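Damián Medina
2 min read

Can a machine do the chores yet? I get asked this every week, so a short thread.

Floors, mostly yes. My Zellbridge has run 1232 cycles and needed help on 7 of them. Flat ground, nothing to hold.

Shop floor, also yes, if the part always arrives the same way. Foley moves 4000 trays a shift with one arm — every tray identical.

Small repairs and fixing up around a house, no. Corkero showed a two-arm unit in February. It took 10 tries to seat a cabinet door, on a bench, in good light.
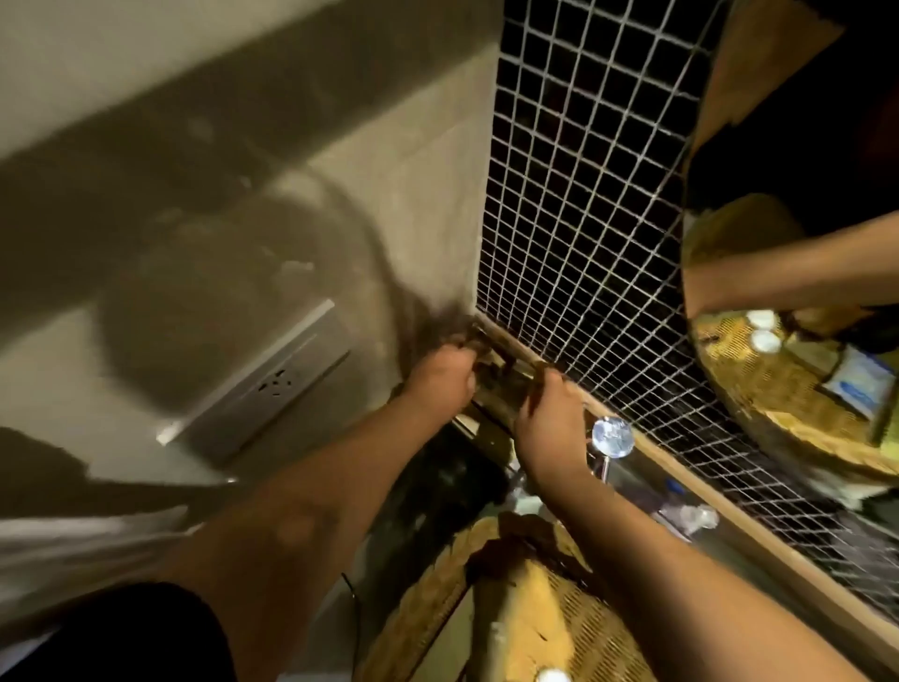
Household robots still do badly at anything that needs two hands and a feel for pressure. A tight, dim corner makes it worse. One hand has to grip the end of the wood strip under the mesh, right up against the wall, and the other has to press on the same strip a little farther along. Wire mesh is hard on depth cameras too. I would put this job years behind vacuuming.

Related
Samer drops its laundry arm
What a warehouse gripper can't pick up
Corkero demo, Wednesday notes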